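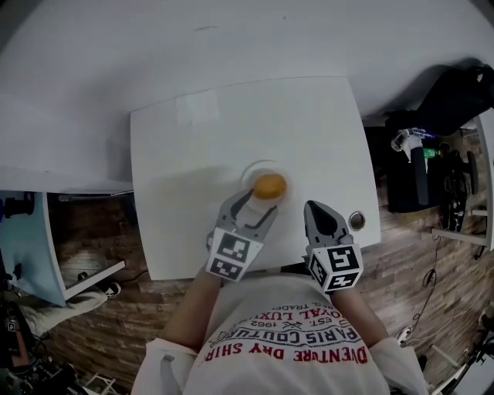 August was the second month of the Brindell handling trial at Sestholm, and the money is going where we said it would, mostly on people's time. Packers who used to lift trays now spend part of each shift teaching the job to a machine that hasn't got hands yet. They do it with a gripper jaw in each fist, leaning over a white table and bringing the tips in on an orange ball in a clear dish. A ball is a long way from a tray of fittings, and the packers have mentioned this.

We logged 288 usable runs against a target of 2000. I would call that a slow start, and expect you will too. Setting up took longer than planned, and our first instructions were written by someone who had never held the tool. That was me. The packers rewrote them in an afternoon and cut them to one page.
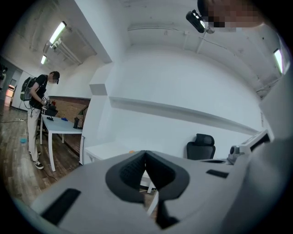

Two operators at work with the hand-held tools, Sestholm.

The main change on the floor is to the roster. Teaching is paid at the packing rate, which the crew thinks is wrong. I'm inclined to agree, and a revised rate is in the attached budget. Sore wrists have replaced sore backs as the favourite complaint, so sessions are now capped at 31 minutes (the timer won't do 30).

Still owing: the Drodville site visit, and a straight answer on what packing jobs look like once the arms arrive.

Print this page | E-mail this page
Home | Projects | Reports | Contact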